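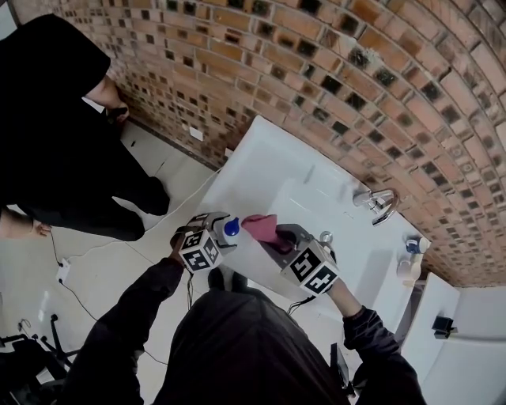

Groro 4 is out today, and I get to write the announcement because I wrote a good chunk of the code and lost the coin toss. If you're new to us, I'm one of the developers at Stoltero, and Groro is our software for turning two-handed demonstrations into motions a robot arm can plan and run. You do a chore with a gripper in each hand, Groro works out where both grippers were the whole way through, and you get a pair of matched paths at the other end. The chore I kept coming back to while we built this release was wiping down a bathroom sink, with one gripper on a little blue-capped bottle and the other pinching a pinkish red cloth, and each of them wearing a white cube covered in black square markers. Those cubes are what Groro looks for, and most of what's new in version 4 comes down to finding them better and staying calm when it can't.

Let me start with the tracker, which is the part I'm proudest of (and the part that ate my summer). The old one handled each gripper on its own. That was fine until your hands crossed, or one sleeve covered half a cube, and then the two paths would drift apart and you'd end up with a bottle and a cloth that seemed to be in different rooms. Groro 4 solves for both grippers together. If one cube drops out of view for a moment, the tracker leans on the last good motion, keeps going, and marks that stretch as a guess so you can look at it later. On our own set of 1000 recorded chores, 80 percent now go straight through to the planner with no hand fixes. The last version managed 56 percent on the same set. I ran it twice because I didn't believe it the first time!

Sinks are a lovely, horrible test for this. Glossy white basin, shiny chrome faucet, white cubes in front of white counter - everything that makes a detector grumpy is sitting within arm's reach. We used to tell people to turn the lights down and hope. Now the detector checks the pattern on each marker against the known shape of the whole cube before it believes anything, so a stray reflection has a much harder time passing itself off as a corner. It still gets fooled sometimes. When it does, you'll see the frame flagged in the timeline in yellow, and you can drop it with one key.

The planner got a big rewrite too. It used to treat a recording as one long line to follow, which meant a robot would faithfully copy every pause and every little wobble of the wrist. Groro 4 splits the recording wherever a gripper opens or closes, and it plans each piece by itself. You can stretch one piece, tighten another, or tell it that the left hand has to hold still while the right one moves. That last option is called Hold, and it came straight out of our test users at Gisham, who run a shared robotics workshop and sent us a very long, very kind list of complaints. Nearly all of that list is in this release. The one about the startup sound is not, sorry, I like the startup sound.

We also teamed up with Lindqvist on the import side. Their arm controller can now read a Groro plan directly, so there's no more exporting to a spreadsheet, renaming the columns and exporting again. Open the plan, pick the arm, check the reach preview and press run. If part of the path is out of reach, the preview colors it red and offers to shift the whole thing over. Please do look at the preview. I skipped it once with a full cup of water on the counter and spent my lunch break with a mop.

A few smaller things made it in as well. Undo works across the whole session. Recordings open faster. The calibration wizard will now let you go back a step without starting over, which I know a lot of you have asked for, some of you in capital letters.

Groro 4 is a free update for everybody on a current Stoltero license, and your old projects will open in it. We'd suggest saving a copy first, as a project saved in 4 won't open in the older version. New users can try the full thing free until the end of November, with the sink recordings included as a sample project so you have something to poke at before you make your own.

Next up is soft stuff. Groro knows where the gripper holding a cloth is, but it has no idea what the rest of the cloth is doing, and I'd like to fix that. If you have recordings with towels, rags or laundry that you're willing to share, write to the Groro team through the support page on the Stoltero site. Press questions can go to the same place, and I'll be the one answering them.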